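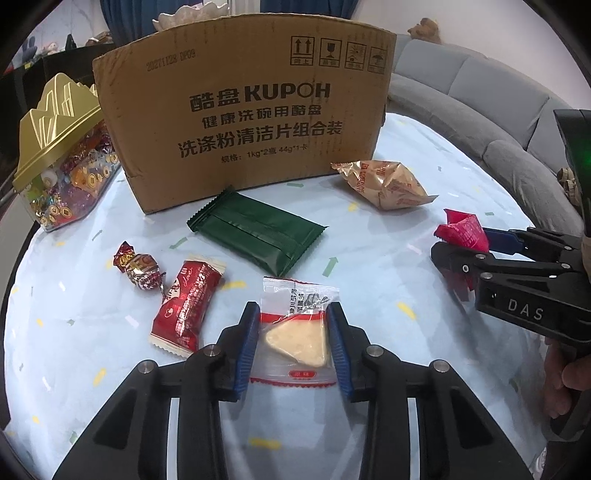 Karnuvdale Locations Corpus: Data Card

Summary

The Karnuvdale Locations Corpus is a structured record of the places in the role-playing game Karnuvdale and its sequel, Karnuvdale II. It holds 113 location entries, each with a short prose history, a list of residents and a set of links to neighbouring places. The corpus was prepared for readers of the Karnuvdale reference wiki and for students of narrative design who need the setting in a regular form.

Maintainers

Larysa Panasiuk (editor), Taras Romaniuk (file structure and checks), Khrystyna-Mariia Didenko (dialogue transcription). Map references were supplied by Yevhen Vakulenko and Melaniia Vakulenko.

Contents

locations.csv — one row per location, with name, region, game and status
histories.txt — prose entries, separated by a blank line and keyed by location name
residents.csv — named characters and the place where each is first met
links.csv — roads, ferries, tunnels and one-way drops between locations

The status field takes one of four values: open, sealed, ruined or mentioned. A location is marked as mentioned when characters or books refer to it but the player cannot travel there. The Salt Chapel is marked as sealed in the first game and ruined in the second, and therefore has two rows.

Sources

Entries were written from play, from in-game books and from the printed manuals. Where these disagree, the order of preference is play, then books, then manuals. The fall of Moroz Keep is the most troublesome case. The steward's ledger blames a fire in the granary, while the ferryman at Kisar says that the garrison opened the gates of its own accord. Both accounts are kept in the history, and neither is treated as settled.

Dialogue was transcribed from the English release only. Spellings follow the on-screen subtitles, including those that differ from the map. Kisar appears on the first map as Kissar, and the older form is recorded in the alias field.

Regions

The first game divides its world into the Lowmark, the Moroz Hills and the Comach Coast. The second game joins the Lowmark to the Moroz Hills under the name of the Regency and leaves the coast unchanged. The region field always gives the name used in the game to which the row belongs. Users who wish to compare the two games should match rows by location name and not by region.

Known issues

Interiors are recorded unevenly. Comach Lighthouse has a separate entry for its cellar, but most inns do not. Residents who move during the story are listed only at their first location, so Lady Orsel appears at Moroz Keep and not at the abbey, where she spends most of the second game. Of the histories, 102 have been read by a second editor — the remainder are marked "draft" in the last line of the entry.

Use and corrections

The histories may be quoted with credit to the corpus. Dialogue lines remain the property of the game's publisher and are included for reference in short extracts only. Corrections should name the location, the game and the chapter in which the evidence appears. Reports are reviewed on the first Monday of each month, and accepted changes are entered in changes.txt.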